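Dukum Room Builder User Guide
Section 4: Wood Materials and Lighting
Last updated 1/19/26

Welcome to the fun part! By now you have a room with walls, a floor and at least one piece of furniture in it, and everything is probably still the flat gray that Dukum gives to new objects. In this section you'll put wood on those surfaces, turn the grain the right way, set up your lights and make a test render. Wood is a great material to learn on, and most of what you pick up will carry over to stone, fabric and leather.

Before you start

Make sure that:
- you have saved your room as a Dukum project (the name in the title bar no longer says Untitled)
- the Gollus material library is installed. Open Library > Installed to check. If Gollus isn't listed, go back to Section 2.
- the preview quality is set to Draft. You can turn it up later, and you'll be glad of the speed while you try things out.

NOTE: Projects made before the December update open with the old material list. Dukum will offer to convert them. Say yes, then save under a new name so your original stays as it was.

4.1 Putting wood on a surface

1. Click the Materials tab on the right side of the window.
2. Open Gollus and choose Wood. The woods are sorted from light to dark.
3. Drag a wood onto an object. The object lights up with a blue outline when the pointer is over it.
4. Let go of the mouse button. The preview redraws by itself.
5. If you want the wood on one face only, hold Shift while you drag. The blue outline shrinks to the face under the pointer.
6. Press Ctrl+S. Dukum does not save material changes on its own unless Autosave is on.

To swap one wood for another all over the room, right-click the wood in the Used in This Room list and choose Replace Everywhere. This is a wonderful way to audition a darker floor - you can go back with a single Undo.

CAUTION: Replace Everywhere also changes hidden objects. If you have furniture parked on a hidden layer, lock that layer first.

4.2 Setting the grain

Each wood has three settings that matter most: Grain Scale, Grain Angle and Grain Strength. You'll find them by double-clicking the wood in the Used in This Room list.

1. Set Grain Scale first. The starting value is 12, and it suits a tabletop or a door. Lower values make the grain finer.
2. Set Grain Angle so the grain runs along the longest side of the object. Type a number or drag the small dial.
3. Set Grain Strength last. Move the slider all the way up so you can see what you're doing, then bring it down until the surface looks calm.
4. Click Apply to Object, or Apply to All if every object with this wood should match.

Try a fine, quiet grain on big flat boards. Strong grain looks exciting in the little material thumbnail and then takes over the room once it's spread across a whole wall! Save it for small things like drawer fronts, frames and trays.
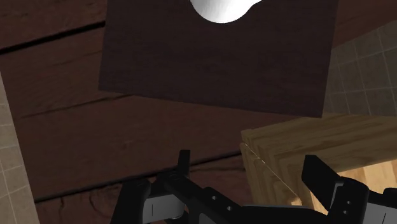 Figure 4-1. Faint, fine grain on a dark panel, with slightly lighter reddish-brown planks behind.

When two dark woods sit close together, give them a small difference in brightness so the edges stay easy to read. You don't need much. One step on the Tone slider is often plenty, and you can fine-tune with the arrow keys while the slider is selected.

NOTE: Grain Angle follows the object. If you rotate a shelf, the grain rotates with it. To keep the grain fixed to the room, check Lock to Room in the same panel.

4.3 Planks and seams

A floor or a wall of boards uses the Plank Pattern, and it works with any wood in the library.

1. Select the floor or wall.
2. In the Materials tab, check Plank Pattern.
3. Choose a layout: Straight, Staggered or Herringbone.
4. Set Plank Width and Plank Length. Both use the units you picked for the project.
5. Set Seam Depth. Start with 2 and look at the preview before going any higher.
6. Click Shuffle to mix up the boards. Keep clicking until you like what you see - every click gives you a new mix, and the old ones stay in the Shuffle History list.

If you look along planks at a steep angle, the seams far from the camera can start to shimmer or turn into a fuzzy pattern. Turn on Smooth Distant Seams under Preview Options. It slows the preview a little but the final render takes no longer.

CAUTION: Don't use Plank Pattern and a wood that already has planks in its name (such as Gollus Barn Planks) together. You'll get seams on top of seams, and Dukum can't remove them from a finished render.

4.4 Choosing a finish

Finish decides how much light bounces off the surface. The four choices are Raw, Oiled, Satin and Gloss.

Raw: No shine. Good for beams, crates and the backs of cabinets.
Oiled: A soft glow when the light comes in low. Lovely on older furniture.
Satin: The default. If you can't decide, leave it here.
Gloss: Clear highlights and reflections. Use it on small areas first to see if you like it.

1. Double-click the wood to open its settings.
2. Pick a finish from the menu.
3. Orbit the view slowly from left to right and watch the highlights move.
4. If a highlight hides the grain, lower Shine a bit at a time.

NOTE: Gloss on a large floor adds a lot of render time. Keep the floor on Satin until your last render.

4.5 Mixing light and dark woods

Plenty of rooms have more than one wood in them, and they're so much livelier for it. Dukum has a handy tool for this called Wood Pairs.

1. Right-click a wood you already like and choose Wood Pairs.
2. Dukum shows a row of woods that sit well next to it. Close matches are on the left and strong contrasts on the right.
3. Hover over a wood to try it on the selected object. Nothing changes until you click.
4. Click to apply it, or press Esc to leave things alone.

Strong contrasts are great for helping a piece of furniture stand out. Put the lighter wood on the piece you want people to look at and let the darker one carry the large surface near it. White objects will pick up a little of the surrounding color, so check them again after every swap. If they go too pink or too yellow, lower Color Bounce in the Lighting tab. 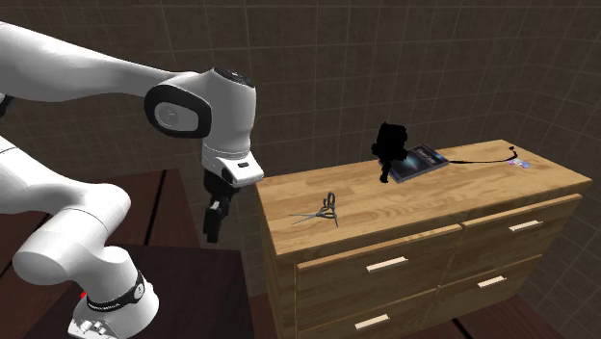 Figure 4-2. Light wooden dresser beside a dark wooden table.

Once you have a pair you love, click the star to save it. Saved pairs show up in every project, and you can share them by choosing Export Pair. The file ends in .gol and opens on any computer that has the Gollus library.

4.6 Lighting your wood

Good light does more for wood than any slider in the Materials tab. The Pringle light set comes with Dukum and is the easiest place to begin.

1. Click the Lighting tab and choose Pringle.
2. Pick Morning, Noon, Evening or Studio.
3. Drag the sun icon around the little compass. Watch the grain as you go - side light brings it out, and light from straight ahead flattens it.
4. Set Brightness so the darkest wood still shows some grain. Look at corners and the undersides of shelves.
5. Turn Soft Shadows on if the shadow edges look too sharp.

If dark wood turns solid black in the preview, add a Fill light from the same tab before raising the main Brightness. Raising Brightness alone tends to wash out pale wood and white objects in the same room.

4.7 Making a test render

1. Choose Render > Test.
2. Set the width to 1,000. The height fills in by itself.
3. Pick the Kesturen engine from the list. It handles wood grain beautifully and is the one we used while writing this section.
4. Click Start. You can keep working in another project while it runs.
5. When the render opens, zoom in on an area with grain and an area with seams.
6. If both look clean, save your settings with Render > Save as Preset.

CAUTION: Closing the project stops the render, and you will have to start it over.

4.8 If something looks wrong

The grain is stretched on one side of an object.
Select the object and choose Reset Mapping, then set Grain Angle again.

The wood looks like plastic.
Lower Shine, then check that Grain Strength isn't at zero.

The preview is gray after a library update.
Choose Library > Relink. If a wood is still missing, its name shows in red and you can drag a new one on top of it.

The same knot shows up again and again.
Raise Grain Scale or click Shuffle. For very large floors, turn on Random Offset too.

The render has tiny bright dots.
Turn on Clean Up in the Kesturen settings and run the test again.

Next: Section 5, Fabric and Leather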